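4.2 Loot respawn and player routes 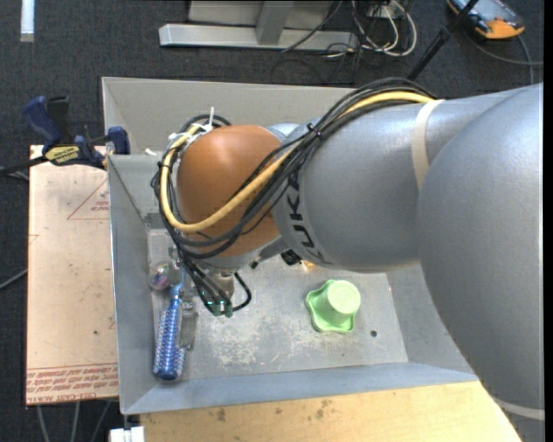
Figure 3. Robot arm over an open metal bin.

Rare drops in Drumgate come from fixed chests and from random kills, and players treat the two very differently. Fixed chests get farmed. On the Bastudby map most groups ran the same loop, chest to chest, ignoring kills on the way. Random drops slowed them down, esp. below level 20. We modelled each chest as an open bin with one picker over it. Crude, but it fits the queueing at busy spawns. Two pickers at one bin: not handled, see 4.4.

Respawn timer set to 600 seconds throughout. Shorter timers (tried on the Tosar server only) gave camping, players just stood there. Longer ones and the loop broke up, groups drifted off to the mines. Dimitriou weighting used for the drop tables, same as section 3, cap of 2000 items per run. Runs which hit the cap were droped from the totals. Saturday evening logs kept seperate, load was too high to compare with the rest.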